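Speaker notes: Looking after metal pots, kettles and tins
Stotgate community hall, Monday, March 22, 2021
Speaker: Zinhle Ngcobo. Slides: Eilif Nordin.

Start when the side door is shut. Say hello, say the talk runs up to the tea break and that questions are fine at any point. The handout is on the chair by the radiator. It has the paste recipe on the back, so people don't need to write that down.

Slide 1. Title only. Mention that last time we did wood and this time it is metal, mainly the plain silver-coloured sort that most of us have in a cupboard. Real silver is in April and I won't cover it today.

Slide 2. Finding out what you have. Hold a fridge magnet to it. If it sticks, there is steel or iron in there. If it doesn't, it could be aluminium or one of the stainless steels that a magnet won't hold. Then weight. Pass round the two lids from the box and let people feel the difference. Don't rush this, the back row always gets them last.

Slide 3. Dust and dullness. Brushed metal has very fine lines in it and dust settles in them. It looks grey and tired and people think the surface has gone. Wipe it first with a dry cloth, then a damp one, and follow the lines. Going across them leaves marks that catch the light later. 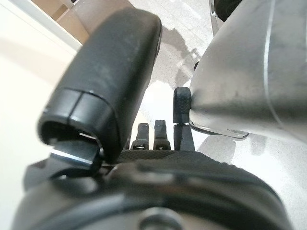
How do you clean close to a rim?

Use a soft toothbrush with a drop of washing-up liquid, work along the rim a little at a time, then dry it straight away with the corner of a tea towel.

Slide 4. Curved sides. Small circles are wrong for brushed metal but all right for a mirror finish. Explain that flat cloths miss the tight part of a curve, so fold the cloth to a pad. Show the folded pad. If the table lamp is working, turn it on and tilt the big lid under it so they can see the streaks.

Slide 5. Things to keep away from metal. Bleach, wire wool, and dishwasher tablets on aluminium. Tell the story of my aunt's Duan kettle, which was left in soda overnight and came out almost black. It still boils water. She keeps pegs in the spare one.

Slide 6. The paste. 100 g of bicarbonate of soda with enough water to make it spreadable. Stainless steel only. Leave it on for 12 minutes, rinse, dry. Someone will ask about Flimex cream. It is fine, follow the tin, and try it on the base first. I don't use the Drultska wipes because they dry out once the packet is open.

Slide 7. Storing. Dry inside and out before the lid goes on. Put a sheet of kitchen paper between stacked pans. Handles all facing the same way if the shelf is narrow. Skip this slide if we are running late.

Last slide is the contact details. Eilif has the sign-up sheet for April. Ask people to bring the lids back to the front table before they go for tea.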